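Merkent Adds Prescription Lenses to Its Koppel Reading Glasses

October 2024 — By Irén Farkas, Merkent Press Office

Category: Eyewear & Vision

PLERKTON — Merkent will begin selling its Koppel line of reading glasses with prescription lenses in November. Until now the frames were sold only with ready-made lenses in fixed strengths.

Customers can order through the Merkent website or at the Drarkila optical shop in Plerkton. The line has 22 frame styles, and 10 of them will be offered with progressive lenses at launch. A current prescription is required. Orders come with a hard case and a cleaning cloth.

"Many of our customers need a different strength in each eye, and we had nothing for them," said Ernő Simon, product manager at Merkent. "They liked the frames and had to go elsewhere for the lenses."

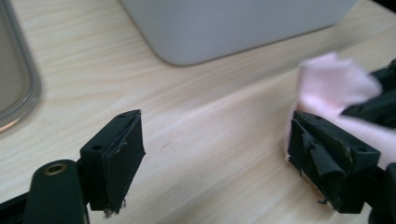

Light-colored wooden tabletop with wavy grain.

The first 1000 orders will ship free. All prescription pairs carry a warranty of two years on frames and lens coatings. Frames bought earlier can be sent in for new lenses — customers should contact the Plerkton office first.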